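# Keep the bar, lose the dish

I have used bar soap my whole life and I have never owned a soap dish I liked. My argument is a small one. A bar of soap should live in a basket with holes in it, the basket should be cheap and plastic, and the surface it stands on should be plain and white. Most of what is sold for the purpose gets at least one of these wrong.

The usual dish is a shallow saucer. Water runs off the soap, collects in the saucer, and the soap sits in it until morning. The underside goes to jelly. You pick it up, leave a third of it behind, and after a week the dish needs more washing than you do. Dish makers know this, so they add ridges. Ridges hold the bar up by the thickness of a coin, and then the gaps between them fill with the same paste.

My brother-in-law, Herman Yusof, has a handsome stone dish with a drain hole in the center. The hole was blocked the first time I saw it and it has been blocked every time since. He clears it with a toothpick. I think a household object that needs its own toothpick has failed.

## What a basket does better

A basket has holes everywhere, so one blocked hole doesn't matter. Air gets at the bar from the sides. You can lift the whole thing with one hand, hold it under the tap, shake it, and put it back. It doesn't chip, and if you drop it in the tub at six in the morning you won't wake the house.

The kind I mean costs next to nothing. It is the small plastic sort sold for clothespins, pencils, packets of seeds, whatever people put in them. Square holes are better than round ones, in my opinion, since there is less flat plastic left over for soap to stick to. An oval bar also sits well in one, because the curved side touches very little.

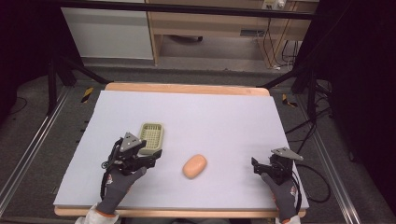 ## The case against matching

Color is where people go wrong next. Khairul Kusuma, who rented me my first apartment, had fitted the bathroom with a full set from a company called Jadard: tumbler, brush holder, dish and tray, all in the same deep brown. It looked fine in the listing. In use, every streak of dried soap showed up pale against the brown, and the dish looked dirty an hour after it was cleaned.

A dull, light color is kinder. Beige, pale green, something between the two. Soap residue tends to be light and it disappears against a light background. I don't think that is cheating. Nobody wants to scrub a soap holder every day, and a thing that looks decent between cleanings is doing its job.

The soap can be any color you like. I'm fond of orange and peach shades myself, mainly because I can find them without my glasses.

I'll admit Dewanti Tarigan disagrees with me on all of this. She says a plastic basket makes a bathroom look like a dorm, and she has a ceramic dish from Pillai that she washes every evening after dinner. Her soap does last. If you are a person who will wash a dish every evening, you can stop reading and buy whatever you want. I am not that person — and from the bathrooms I have visited, most people aren't.

## What goes underneath

A basket lets water out, so the water has to go somewhere. On a bathroom counter it lands on the counter, and on a wooden shelf it lands on the wood. I ruined the top of a small pine shelf this way and sanded it twice before I learned anything.

The answer is a board. A smooth white one, rectangular, bigger than you think you need, laid flat on the wood and not fastened down. You wipe it in one pass. There is no grain to catch anything and no pattern to hide a puddle.

People want to fill a blank surface. They put a candle on it, then a little plant, then the lotion they don't use. I'd leave it alone. The empty part is what makes it quick to wipe, and once you have to move five things to clean under them you will stop cleaning under them. Soap, basket, and plenty of bare white around them is enough. 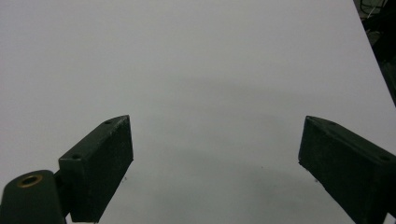

## Is it worth the trouble?

Tobiloba Briggs asked me why I don't switch to liquid soap and save myself the thinking. It's a fair question. I tried a bottle of Emimar for most of a winter. I used too much every time, the pump stuck, and when it ran low I was adding water to it like my grandmother did. A bar tells you how much is left just by its size. It travels in a sock if it has to. It doesn't have a spring in it.

So I went back to bars, and the basket and the board came along with them. I have had the same setup for years now. The basket gets a rinse when I remember, the board gets a wipe when I'm brushing my teeth, and the bar gets smaller until it's a sliver that I press onto the next one. Some people throw the sliver out. I have opinions about that too, but they would take another page.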